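Speaker notes: Setting indexing fees and turnaround for small journals
Aledbridge meeting, Wednesday, second session
Speaker: Bujar Nikolaidis

Slide 1. Title. Give name, say slides will be shared afterward. Ask people to hold questions on pricing until slide 6.

Slide 2. Scope. The talk covers back-of-book and annual volume indexes for journals with a print run. Database indexing is out of scope. Gilberto Sotelo covers that in the afternoon.

Define the terms once and move on. A locator is the page or section reference that follows a heading. An entry is a heading plus its locators. A cross-reference has no locator of its own. Clients mix these up in contracts, and the invoice then disagrees with the purchase order.

Slide 3. Pagination in the Drusard annual volume. 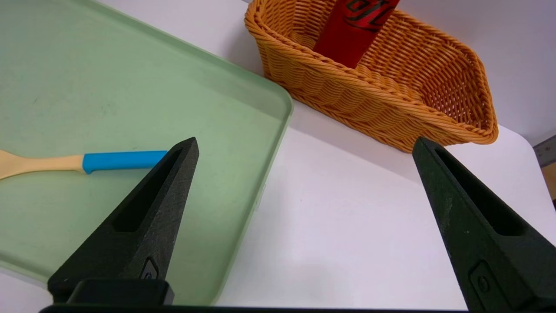 Gripper fingers, green tray, wicker basket

Explain the volume and page numbering. Drusard restarts page numbers with each issue, so a bare page number in the index is ambiguous. Every locator needs an issue number in front of it. This adds characters to each line and pushes the index from two columns to one.

Continuous pagination removes the problem. If the editor is willing to change, the change has to start with the first issue of a volume. Switching partway through leaves two systems in one index.

Slide 4. Counting the work. The Drusard index closed at 3,414 entries. Entry count is a poor basis for a quote when the text is still in proof, as it can't be known until the index is finished. Page count is known at the start. Quote on pages and state a density band in the contract. Above the band, a surcharge applies.

Slide 5. Turnaround. Irnum sends proofs in 3 batches. The first batch can be indexed on arrival, but headings should stay provisional until the last one is in. Terms drift between authors. Merge synonyms at the end, in a single pass, and check each cross-reference against its target after the merge.
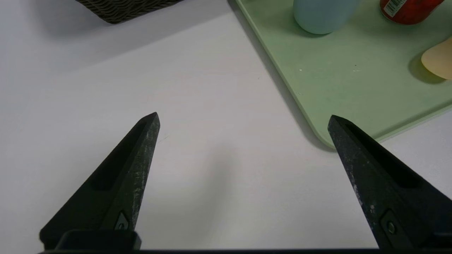 Two fingers, tips angled inward. Green tray, red can.

Figure captions get indexed only when the figure carries information missing from the text. Mark those locators in italics and say so in the headnote. Leave plates and decorative pages out.

Slide 6. Fees. Pause for pricing questions. Do not quote the Irnum rate, even if asked directly. The rate card on the handout is current as of June.

Slide 7. Contact details and handout link. If time is short, skip the sorting demo and go straight to letter-by-letter versus word-by-word order, then hand over to the chair.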